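Four characters on a bin label

The parts room at the repair shop went through its second relabeling in September, and since the first scheme was mine, I was asked to write down what was wrong with it. The internal version is a page long and mostly a table. What follows is the longer one.

We repair and rebuild industrial sewing machines, mainly Cornetti lockstitch heads and a shrinking number of Trameck overlockers. The stock is small metal: needle bars, loopers, feed dogs, springs that differ from each other by a fraction of a turn. Everything lives in bins, every bin has a label, and every job card has bin codes written on it by hand. The printed label is easy. The hand copy is where the errors come from, usually with a pencil, on a card with oil on it, by someone standing up.

Before I started, bins carried the manufacturer's part number. These run to eleven or twelve characters, with hyphens that some people write and some people skip. Kyung-hwa Byun went through a stack of old job cards when we were planning the change and sorted the mistakes by type. Most were a single wrong character. The next group was two neighboring characters swapped. After that came a character missing from a run of repeats, for example three zeros copied as two. Wholly wrong numbers, where somebody had read the bin next door, were a small group at the end.

A code for a parts room should therefore be short, should avoid characters that get mistaken for each other, should contain nothing that means anything, and should fail visibly when copied wrong. I got the first three right the first time.

The alphabet

I started with ten digits and twenty-six capitals and removed one side of every pair that caused trouble on the cards. O, Q and zero all went. I, L and one all went. Z went, and 2 stayed. S went, and 5 stayed. B went, and 8 stayed. U and V are the same letter in half the handwriting in the building, so both are out.

G and 6 are a known pair, and the usual fix is to keep the digit. I dropped both, on account of 9. Bins get put back upside down, small castings get tagged on a wire that turns, and a 6 and a 9 are the same shape rotated. One of them had to go. The 9 had fewer other enemies, since a hurried 6 can also pass for a lowercase b.

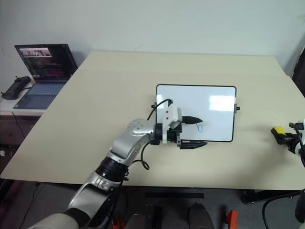

Lowercase is not allowed at all. A handwritten lowercase a can be a 9 with a short tail, a 2 with a heavy loop, or a d whose stem ran out of ink. There is no rule about letter shapes that survives a busy afternoon, but people will stick to capitals if the card has boxes printed on it, so the card now has boxes.

The set that remains is 2 3 4 5 7 8 9 A C D E F H J K M N P R T W X Y. It has 23 characters, and I would like to say I planned for that. I had 24 at first and removed a letter because 23 is prime, for reasons given below.

M and W are still both in there, and they are also each other upside down. I left them because taking one out would have cost the prime, and because the labels carry a heavy rule along the bottom edge. The rule fixes orientation for the whole label, which is better than fixing it one character at a time. With the rule in place I could probably have kept the 6, but a wire tag doesn't always have room for one.

The first scheme

The first scheme used two characters and no check. Two characters from 23 give 529 codes. We had 421 bins. I considered this generous.

There were two things wrong with it. The smaller one was capacity. When the shop took over the remaining stock from Vasconcelos, the bin count went to 763, and for several weeks the overflow had codes with a slash and a second code after it, which are hard to defend. The larger one was density. With 421 out of 529 codes in use, nearly four out of five random miscopies land on another real bin. Somebody writes H7 for N7, the picker goes to H7, finds a part, and sends it out. The old twelve-character numbers were miserable to copy, but a bad copy usually pointed at no part at all, and the picker came back and asked. I had made the codes easier to write and removed the alarm.

Reinaldo Macedo, who was picking that month, raised this in the second week. I told him the error rate would drop because the codes were shorter. It did drop. The cost per error went up by more than that, because the wrong part now reached the bench.

The second scheme

The current codes have four characters. Three are the code and the last is a check. Three characters give 12,167 codes, so space is not a concern again in my working life.

The check is a weighted sum. Number the alphabet from 0 to 22 in the order listed above. Multiply the first character's value by 4, the second by 3, the third by 2, the check by 1, and add. The check character is whatever makes the total divisible by 23.

Worked once by hand: K7P has values 14, 4 and 17. The products are 56, 12 and 34, which add to 102. The next multiple of 23 is 115, so the check value is 13, which is J. The bin is K7PJ.

Now swap the first two and write 7KPJ. The products are 16, 42, 34 and 13, total 105. That leaves a remainder of 13 and the code is rejected.

The prime matters here. With a prime modulus and weights that are all different and all nonzero, every single wrong character is caught, and so is every swap of two different characters, neighboring or not. With a modulus of 24 this falls apart. A weight of 4 shares a factor with 24, so changing the first character by six places changes the total by 24, and the check sees nothing. I tested 24 anyway, on a spreadsheet, out of a reluctance to lose the letter.

Errors involving more than that get past the check one time in 23 if they are random. They are not random, but I have no better number. Even then the result has to be a code in use, and with 763 issued out of 12,167 that is another factor of sixteen or so. The picker's terminal refuses anything that fails either test. 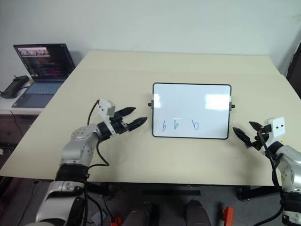

Missing characters are handled by the fixed length. A code with three characters is short, everyone can see that it is short, and no arithmetic is needed.

Meaning

Siv Sandberg asked whether the first character could stand for the machine family, so that all the looper parts would start with the same letter. I understand the appeal. I said no, and she still disagrees with me.

My argument is that a meaningful code goes wrong the first time the world changes. A spring bought for one family turns out to fit a second. A casting gets reclassified. Then the code is either changed, in which case every old job card is wrong, or left, in which case it carries a false statement on its face and people trust it. Families are a column in the database, where they can be edited. The code is just a name.

Her argument is that people browse. Someone who wants a feed dog and doesn't know which one goes to the feed dog shelf and looks, and the codes give no help with that. This is true. The shelves now have large signs in ordinary words at the ends, which was her doing and gets more use than I expected.

Codes are issued from a shuffled list, so two bins side by side rarely share more than one character. I skimmed the list for words first and struck a handful, all of them hinging on A or E. Dropping both vowels would have been cleaner, at the price of another search for a prime.

Labels

The labels are polyester with a thermal transfer ribbon from Sakport. Paper lasted until the first contact with machine oil. Height of the characters is 9 mm on the bins and as large as will fit on the tags. The typeface has an open 4 and a 7 without a crossbar. Half the shop crosses the 7 by hand and half does not, and since there is no 1 in the alphabet both are fine.

Still open: the Trameck overlocker parts have two bins per item, new and reclaimed, and at the moment each bin has its own unrelated code. Genivaldo Figueiredo wants them linked by a dot of colored tape. I don't have an objection to the tape yet.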